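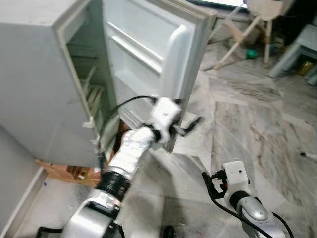
About Stircombe

Stircombe provides bereavement support to parents and other close family after the death of a child at any age, including pregnancy loss and stillbirth. Services are free to the family. No referral is required, and there is no time limit on when a person may first contact us. Some of the people now in our groups lost a child last winter. Others are attending for the first time after 22 years.

What we provide

Parent groups. Each group has a maximum of 12 members and two facilitators. Groups run for six months and meet every other week in the evening, from 6:30 to 8:00. Members may attend alone or with a partner. A member who finishes one cycle may enroll in a second after a gap of one month.

Individual sessions. Sessions last 50 minutes and are held in person or by phone. The first is an intake session, used to record the family's situation, any immediate risk, and the kind of support requested. A person who does not want to talk about the death at intake is not asked to.

Sibling program. The sibling program takes children from age 6 through the end of high school, in three age bands. A parent or guardian must attend the orientation and remain in the building during sessions. The curriculum, called Flevance, was written in-house and is revised each February. It covers basic facts about death in plain terms, common physical effects of grief, and what to say when someone at school asks.

Practical help. Staff can assist with death certificates, insurance forms, letters to employers, and notices to schools and clinics. We do not give legal advice. We keep a list of attorneys who will take a first call without charge.

Remembrance evening. One evening each year is set aside for reading names. Families submit the spelling and pronunciation in writing. Names remain on the list until the family asks for removal.

How we started

Stircombe began as a single parent group meeting in the back office of a print shop. Despina Karagiannis organized it two years after the death of her son. The original members wanted a group that did not require a shared religion and did not exclude one. That rule is still in our bylaws. Members may speak about faith, or about its absence, and facilitators do not steer the discussion either way.
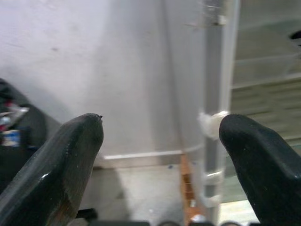
The group became a nonprofit when the waiting list passed 38 names. A second group opened that year, followed by the sibling program. Individual sessions were added last, after an internal review found that many parents left the group within the first month and did not return. Most of those who answered our follow-up letter said they had wanted to speak to one person first.

Staff and training

Siriporn Kaewsai is clinical director. She supervises all facilitators and reviews every intake record within two working days. Individual sessions are conducted only by licensed counselors. Group facilitators may be licensed staff or trained bereaved parents. A bereaved parent may apply to train no sooner than three years after the death. Training takes about 38 hours, followed by one full group cycle as an observer.

What we do not provide

Stircombe is not a crisis service. A person in immediate danger should call 911 or 988. We do not prescribe medication, and we do not supply reports for custody or other court matters.

Records and privacy

Session notes are kept separately from contact details. Group attendance is recorded by first name only. Family information is not used in fundraising material, and we do not approach families for donations.

Location

Our offices are on the ground floor of the Orbán Building, at the Wernasance Street entrance. Step-free access is at the side door. The phone line is staffed from 9:00 a.m. to 5:00 p.m. Messages left after hours are returned the next working day.

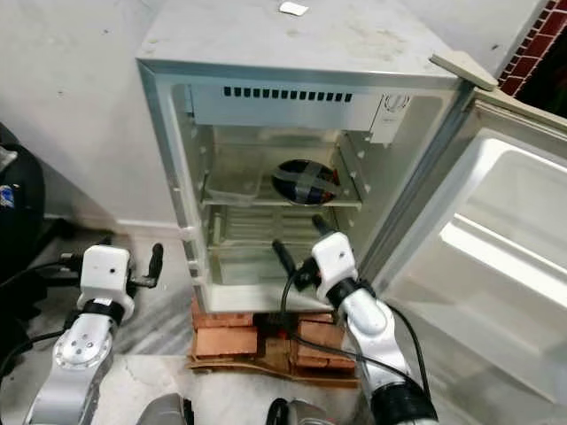

Mini refrigerator on a brick base, door open.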